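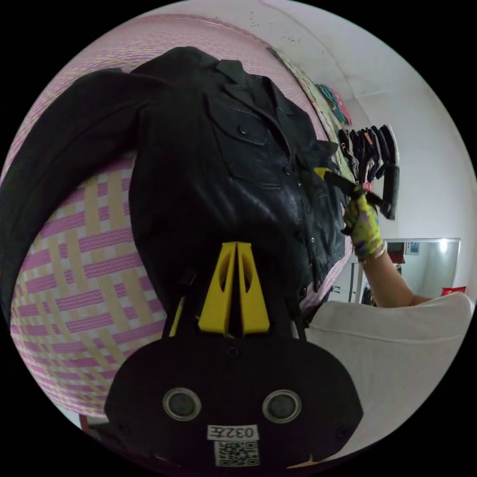

A reader emailed after my last post to tell me I'd been far too kind to the Mulik defence, and that any side giving away corners like that deserves to be sitting sixth. Fair enough! I've watched the second half again since and I'm coming around.

So, Altis away. We had the ball for most of the first 20 minutes and did nothing with it, then they went up the other end and scored off our own throw-in. I was standing behind that goal with a pie in one hand and I still can't work out who was meant to be marking at the far post. Our left back thought it was the centre back, the centre back thought it was the keeper, and the keeper was yelling at everyone (I don't blame him).

The second half was a different game. We moved the new signing out to the right, where he should have been from the start, and he ran their fullback ragged. The equaliser came in the 49th minute, a scrappy thing off somebody's shin, and I celebrated it like a cup final. We could have won it too – the header that hit the bar is going to bother me all week.

The crowd was given as 448, a bit down on last time, but there was a decent travelling mob and the singing didn't stop. Apparently the club wants 1,000 through the gate for the Lindqvist derby in April. I'd love to see it, but they'll need to open the second canteen window, because the line at half-time was ridiculous and I missed the restart.

Zelby at home next, and they've got that big target man who always seems to score against us. I'd start with a back three and keep the young bloke in midfield, even if he did fade late on. My prediction is 2–1 to us, and yes, I know I say that every week.

If anyone's driving down and has a spare seat, leave a comment. I'll chip in for petrol and bring snacks.

Posted 2024-02-16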